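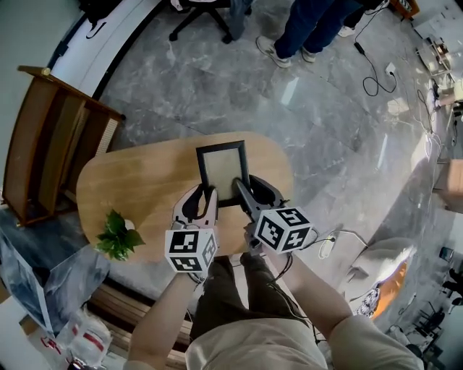 An operator holds a black picture frame between two hand-held grippers at a rounded wooden table. Photo: Lurkutik

Lurkutik publishes practice guide for hand-held gripper recording

GROSODAU, March – Lurkutik today released a practice guide for teams that record manual tasks with hand-held grippers to train robot arms. The guide, titled Stitel, covers operator safety, room setup, marker care, consent and record keeping. It is free to download and may be used in commercial and academic work.

Existing robot safety standards deal mainly with powered machines and the people working near them. A hand-held gripper is moved by a person, so many recording sites fall outside the procedures their companies already have for robot cells. Stitel was written to cover that gap. It does not replace national workplace law or any published machine safety standard, and sites that also run powered arms must continue to meet the rules that apply to those arms.

The guide is divided into 5 parts.

Part 1 deals with the operator. It sets limits on continuous recording time, asks for a break between blocks, and requires that grip handles be checked for fit before a new operator begins. Cables that run along the arm must leave the elbow and wrist free to move through their full range. An operator may stop a recording at any time without giving a reason, and a stopped recording may not be counted against that person's output.

Part 2 deals with the room. Tables must be stable and set at a height agreed with the operator. Power cables and adapters must be kept out of the operator's walking path or covered. People who are not part of the recording may be present in the room, but they must be told when a session is running and stay outside the operator's reach. The guide does not require a bare studio. Furniture and household objects may remain in view, and a site should note in its log when the layout of the room changes.

Part 3 deals with fiducial markers, the black and white printed patterns used to work out where each gripper is. Markers must be flat, clean and firmly fixed to the cube or plate that carries them. A marker that has lifted, faded or been scratched must be replaced before the next session, and the gripper must then be recalibrated. Left and right grippers must use different marker sets.

Part 4 deals with objects. Frames, glassware and other items that can break should be inspected at the start of each block. Glass should be removed from picture frames where the task does not need it. When an object is held between two grippers, the operator should be able to set it down on the table without letting go of either handle. Any object that cracks or splinters is to be taken out of use and recorded.

Part 5 deals with privacy and records. Everyone who may appear in a recording, including people seen only in part, must be told what is being recorded and how long it will be kept. Written consent is required from operators. Each recording must carry a task name, a calibration reference and the version of the guide in force at the site. Requests to delete material must be answered in writing.

Lurkutik tested the draft at its own recording rooms in Grosodau and with Văn, a contract recording firm. The two companies reviewed 1000 recordings made under the draft rules. Of these, 314 were returned to the site for at least one correction. The most common faults were missing calibration references and markers left in use after visible wear. Wording in Parts 3 and 5 was changed as a result, and a one-page checklist was added at the back of the guide.

Văn will use Stitel at all of its sites from April. Lurkutik already applies it to new projects and will require it of outside suppliers when their current contracts are renewed.

Comments on the first edition are open until the end of June. They can be sent using the form supplied with the download. A revised edition is planned for the fall.

About Lurkutik
Lurkutik develops recording tools and training data for robot manipulation. The company is based in Grosodau.

Media inquiries: Lurkutik Press Office, Grosodau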